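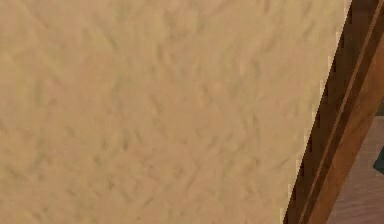 *A beige wall with a mottled, stucco-like finish. Rendering.*

**Gillgate council candidate amends finance report over mailer payments**

12 Oct 2019

The campaign committee of Beatriz Frade, a candidate for the Third Ward seat on the Gillgate City Council, has filed an amended finance report listing two payments that did not appear in its earlier filing, according to records released by the city clerk's office.

The payments, of $1,523 and $677, were made to Prastel, a printing and mailing firm with offices in Cledgate. Both were for a postcard sent to registered voters in the ward during the final weeks of the primary. The original report showed no spending on printed mail in that period.

City rules require a committee to report any expense above $250 within 10 days if it is made in the month before an election. The amended report gives dates for both payments that fall within that month.

In a letter attached to the filing, the committee said the invoices had been entered under the wrong reporting period and that the error was found during a routine review of its bank statements. The letter was signed by Ilídio Sampaio, who keeps the committee's books.

"The committee regrets the mistake and has corrected it in full," Sampaio wrote. "All money spent on the mailing came from contributions already listed in our reports."

The clerk's office confirmed that it had accepted the amendment. A spokesperson said the office would review the dates before deciding whether a late filing fee applies. Under the current schedule, the fee for a first late report may not exceed $370.
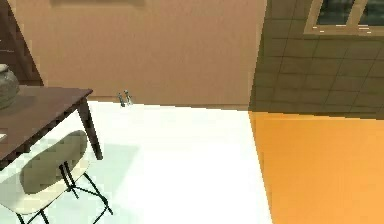 The matter was first raised by the campaign of Carolina Coelho, who finished second to Frade in the primary and will face her again in the November runoff. Coelho's campaign submitted a copy of the postcard to the clerk along with a written request for an inquiry. The request noted that the card carried the name of the Frade committee and a bulk mail permit, yet matched no entry in the public record.

Coelho said in a statement that voters should have been able to see the spending before they cast their ballots. "The rule exists so that people know who is paying for what arrives in their mailbox," she said. "An amendment filed after the vote does not serve that purpose."

Frade led the primary by 402 votes in a field of four. She has declined interview requests on the filing but addressed it briefly at a candidate forum at the Veloso branch library, where she told residents that her committee had come forward with the records as soon as the error was known. Coelho's campaign disputes that account – it says its request reached the clerk six days before the amendment was filed.

The clerk's log shows the request as received but does not state when the Frade committee was notified. The spokesperson said notice is normally given by mail and that no exact delivery date was available.

Jhosep Chávez, who represents the Second Ward and has not endorsed either candidate, said he would ask the council to consider moving all campaign reports to an online system. Committees may now file on paper, and reports can take several days to appear on the city's website. A similar proposal was tabled last year over cost.

"We would have had this information in hours under a modern system," Chávez said. "I intend to bring the item back in January, when the new council is seated."

Celeste Matos, the deputy city clerk, said her office could support online filing if the council provided funds for training and staff time. She added that the office had processed some amended reports from other committees this year and that corrections are not unusual during a busy election season.

The next regular reports from both campaigns are due one week before the runoff. Copies of the amended filing and the attached letter may be viewed at the clerk's counter during business hours.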